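Chapter 8
Marks, Limits and Shared Tables: Good Practice for Handling Cells

In this chapter you will learn how to write a handling rule that a stranger can follow, how to place witness marks on parts that turn against each other, how to set a grip force limit and record it, and how to decide who may stand near a working arm.

Open the binder in almost any robot lab and you'll find pages on emergency stops, fences and speed. Good! Those pages keep people safe, and we spent Chapter 7 on them. But turn to the section on the work itself, the picking up and the holding and the turning, and it is often a single line: "Handle parts with care." What is a robot supposed to do with that? What is a new technician supposed to do with it?

Handling rules are a wonderful subject once you get inside them. A good one is short and can be checked by eye, and it still makes sense at 4 in the afternoon when the person who wrote it has gone home. The Dirnora handling code, which we will use as our working text, has 439 clauses in its current edition. Don't panic – you will need 30 of them for this course, and the first set deals with something as humble as a stripe of paint.

A witness mark is a line that crosses from one part to another. Paint it with the lid seated where you want it, body and lid together, and any later turn shows up as a break in the line. Clause 8 asks for a strong contrast with the surface, a mark on both parts, and a position that the wrist camera can find while the fingers are closed. Red on gray does the job very well.
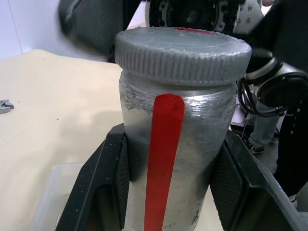 Karam objects that a mark only tells you where the lid is, and says nothing of how tightly it is held; two jars can line up perfectly and need very different effort to open. The objection is a fair one, and the code agrees with it. Clause 70 requires a separate torque record for every closure, kept with the job sheet and signed by whoever set it. Read the two clauses as a pair.

Grip force comes next. The people who drafted the Brarinell site rules started with one limit for all containers and had to give it up, as thin walls and thick walls can't share a number. Their present rule sets the limit by container type, names the spot where the fingers should close, and calls for a fresh check whenever finger pads are changed. We'll build a table of this kind in Section 8.2, using the Fitard practice set.

Before you read on, find a screw-top jar at home and mark it with tape across the lid and body. Open it, close it by feel, and look at the tape. Write down how far off you were, and keep the note for Exercise 1.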